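Talis: grasp planning and two-arm control for people with real stuff on their tables

Version 2, by Nesma Morsy
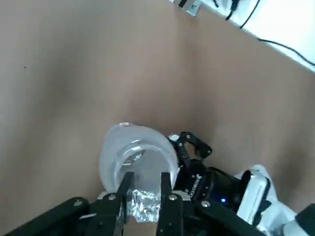 Pouran Esfahani wrote in the week the beta went out: transparent parts were the reason she had given up on three other planners, and would mine really cope, or would I be telling her to put tape on everything? Fair question! I did tell people to put tape on everything, for most of version 1. So let me start there.

Clear plastic is horrible for depth cameras. The light goes through it, or bounces off the rim, and what comes back is a cloud of points that belong to the table, the wall, or nothing at all. Version 1 of Talis trusted that cloud. Version 2 doesn't. It takes the color image from the wrist camera, finds the outline of the object, and fits a simple shape to it (cylinder, cone, box, or a blob if it can't decide). The depth reading gets used where it agrees with the shape and gets thrown out where it doesn't. You can see which points were thrown out in the viewer, in orange, and I'd encourage you to look, it's kind of fascinating how many there are around a plastic cup.

And then there's foil. Crumpled foil is nearly the opposite problem, all those tiny facets, each one throwing a highlight at you, and the highlights move when the wrist moves. Talis takes two views from slightly different angles before it commits, and anything bright that jumps between them gets marked as glare and left out of the fit. It costs you a bit of time per pick. You can turn it off with glare_check: false if all your parts are matte, and lucky you.

What you get

Talis is a software package. No hardware comes with it, I mention this because people keep asking where the arm is. Inside there's:

The planner, which takes a target object and gives you a ranked list of grasps, each with a score from 0 to 100. I'd treat anything under 70 as a suggestion. The default cutoff is 70 too, and you can move it.

The pair controller, for when two arms are working on the same object. More on this in a second, it's my favorite part.

The viewer, which runs in a browser and shows the camera feed, the fitted shape, the rejected points and the plan, all on one page. Svatopluk Zelenák rewrote it from scratch for version 2 and it no longer eats your laptop.

The recorder, called Urton, which saves every run as a folder of plain files. Joint positions, gripper commands, images, scores. You can open the lot with ordinary tools, and you can play a run back through the planner with different settings to see what it would have picked.

Two arms, one object

Handing something from one gripper to another sounds easy, and it is easy if the object is a wooden block. A thin-walled cup is another matter. If both grippers close at full effort the wall bends, the fitted shape is suddenly wrong, and the second arm ends up chasing an edge that has moved.

The pair controller treats one arm as the holder and the other as the visitor. The holder keeps its grip and goes slightly soft in position, so it gives a little when pushed. The visitor comes in slowly for the last stretch, stops on first contact, and then closes in small steps. After each step, Talis compares the outline with the one before. If the outline has squashed more than you allow (the setting is max_squash, and please start low), the visitor backs off one step and waits.

Roles can swap. That's the handover: the visitor becomes the holder, the old holder loosens, and you have a short overlap where both have hold of the thing. I used to have that overlap as a fixed time. Now it's based on load, read from the gripper motors, and it ends when the new holder is carrying the weight. For very light objects the motor reading is mostly noise, so there's a fallback to a timer. I'm not in love with the fallback. If you have a better idea, write to me.

Blocked views

A wrist camera spends half its life staring at its own fingers, and with two arms you get the other gripper in there as well. Talis masks both out using the arm models, so a black finger in front of a cup doesn't turn into part of the cup. For this to work you need the hand-eye calibration to be decent and both arms calibrated to each other. The setup wizard walks you through it. Do it again if you bump a camera mount! Most of the "your planner is broken" mail I get is a bumped camera mount, including, twice, mail from my own co-developer.

What people have told us

Mostafa Abdelaziz, who tested the pair controller over August, said the handover was gentle enough for his thin trays, but he found the planner too cautious near the table surface and wanted to be able to set the clearance per object. That's in now, as table_clearance, and it can go in the object file.

Essam Abou Zeid was less happy. He runs a long pick list overnight and the old recorder filled his disk by 4 a.m. Urton now has a size cap and drops images first, joint data last. He also thinks the scores are too generous on soft parts. He's right, and I haven't fixed it yet.

What it won't do

It won't plan for liquids. It won't untangle cables. It has no idea what's inside a container unless it can see it, and if the thing inside shows through a clear wall, the outline fit may grab the inner object instead of the outer one. You can name the one you want in the object file, using layer: outer or layer: inner, and that helps a lot, but it's a hint to the planner and it can still get it wrong with shiny contents pressed up against the wall.

It also isn't a safety system. Keep your stop button, your speed limits and your common sense.

Running it

You need a Linux machine with a decent graphics card for the shape fitting. The planner on its own will run without one, slowly. Arms connect through small driver plug-ins, and if yours isn't on the list, the driver template is short and well commented (I wrote it while annoyed with someone else's). Grippers need to accept a position command and report some kind of load. Open-and-shut grippers work with the planner, but the pair controller will refuse to start.

The viewer listens on port 811 unless you tell it otherwise. Yes, I know that's a low port and needs extra permissions on some systems. It's been that way since the first version, and changing it would break everybody's bookmarks, mine too. Use viewer_port to move it.

Licenses

There's a bench license, for one machine and up to two arms, and a floor license, which covers a whole site. Both include a year of updates, and the software keeps working after that year, you just stop getting new versions. Teachers and students can write to me for a free bench license. Floor licenses are sold through Rebane, who also do on-site setup if you'd like a person to come and stand next to the thing with you.

If you're coming over from Pirkano, there's a converter for your object files. It handles shapes and clearances. It does not carry over your scoring rules, so keep the old folder until you've rebuilt those by hand.

Send me your weird objects, by the way. A short Urton recording of a failed grasp is worth more to me than a long email, though I read the long emails as well.

We use cookies to remember your settings and see which pages get read. Accept all | Only what's needed

Get the Talis newsletter: release notes and the odd tip. Enter your email address. Unsubscribe whenever you like.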